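Setting up and looking after a two-arm laundry cell: my notes
Posted by Philomena Laryea in Cell Maintenance, April
Shares: 2 | Following: 3

philomena_l
I've taken over the laundry cell at Indgate and I'm writing down how I keep it going, partly for the next person and partly to find out what I'm doing wrong. Two arms, a wrist camera on each, front-loading washer-dryers, baskets on the floor. Our job runner is called Filadden. It's fussy but it logs well.

The part that gave me the most trouble was basket position. If the basket is off, the arm still goes where it was taught, and the fingers come down on the rim.
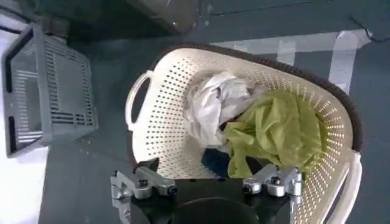 Finger bolts get checked before the first load of the day, both sides, with the arm parked and the stop button in. Hand driver only, no power tools. I go bolt by bolt and put a paint pen mark across the head onto the bracket. Ours don't match, there's a black head on the left finger and a silver one on the right, and I'd like to get them the same before I write a torque number on the sheet. After the bolts I close the fingers on the feeler gauge and look for a gap of 2 mm at the tips. If it's more than that, I redo the finger zero in Filadden before touching anything else.

Then the cameras. Lens wipe with a dry cloth, check the cable clip, and open the live view on each arm. I take the arm up to the machine by hand and look at what comes back. Glossy surfaces are bad for us. With something dark and shiny close to the gripper you get the ceiling lights thrown straight back at you, and auto exposure drifts. I lock exposure now and set it with the arm in close, at the same time of day the cell will be working.

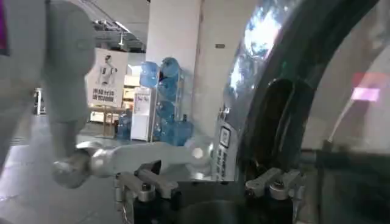

Order I do things in

1. Stop button in. Walk around the cell and look for anything loose on the floor.
2. Finger bolts and paint marks.
3. Finger gap.
4. Lens wipe, cable clips, live view.
5. Basket on its marks.
6. Stop button out, home both arms one at a time, left first.
7. One dry run with the door open and nothing in the basket.
8. Save the log. It holds 2,048 lines and then writes over the oldest ones, so if you had a fault overnight you want it saved before you start homing things.

Comments welcome, especially on the floor marks.

trevow_tech
Good list. I'd swap 5 and 6. If you home with the basket in place and the left arm has lost its zero, you'll drag it across the floor and possibly bend a finger bracket. We run a similar cell at Trevow and did exactly that.

Also I don't agree with tape for position. Tape creeps, it gets kicked, somebody patches it and now it's a finger's width over. Bolt down a locating plate with a lip and be done with it.

philomena_l
Fair on 5 and 6, I'll change the sheet.

Can't drill this floor, so a plate is out unless it's stuck down. The tape has held up all right so far. I check it against a cardboard template and replace the whole strip if it's lifting.

oldbearing
A plate is overkill for cloth. You aren't inserting pins. If the grasp is found by camera then the basket only needs to be close, and if it isn't found by camera then fix that first. I'd spend the time on the bolts.

trevow_tech
The grasp in the basket is found by camera, sure. The approach over the rim usually isn't. She said the fingers come down on the rim. That's a position problem.

oldbearing
Or a height problem. Raise the approach and see if it goes away.

philomena_l
Tried raising it. It cured the rim contact on the basket side but then the left arm was slow getting clear while the right one was working at the door, and Filadden paused the pair of them with a spacing warning. So I put the height back most of the way and went after the basket position, and since then the warnings have stopped.

More on the door side, since that's where the arms get close to each other. I teach the door point last, with the door fully open, and I teach the right arm first. 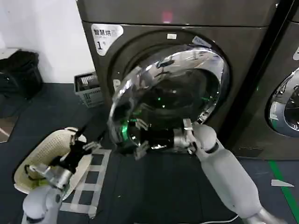 Once the right arm is taught I leave it where it is and bring the left one over the basket at slow speed, thumb on the pendant. If there's less than a hand's width between them anywhere along the way, I move the left approach point out toward the wall. I save both points under one name so nobody can load one without the other. That was a Darko habit, they had us pair every point when I worked there, and I used to think it was a waste of time.

gasket_ray
Question on the finger bolts. Are you using thread lock? Paint marks tell you a bolt has moved but they don't stop it moving.

philomena_l
Not at the moment. The fingers come off for cleaning and I don't want to be fighting them.

gasket_ray
Medium strength comes undone with a hand driver. I'd use it. Lint on the fingers wipes off in place, you shouldn't need to pull them that often.

oldbearing
Disagree, leave it dry and torque it properly. Small bolts into aluminum, people glue them, then they round the head getting them out. Paint mark and a torque driver. And get matching bolts, you can't be sure a mixed pair is the same grade or length.

gasket_ray
Agree on matching them at least.

philomena_l
Matching bolts are on order. I'll try thread lock on the right arm only and leave the left dry, and post the marks after a month.

trevow_tech
Do write down which arm is which on the cabinet door. Somebody will swap the fingers over.

Related threads
Wrist camera cable keeps pulling out of the clip
Filadden: homing order for paired arms
Floor tape that survives mopping
Spacing warnings with both arms at one door
Cleaning lint out of gripper slides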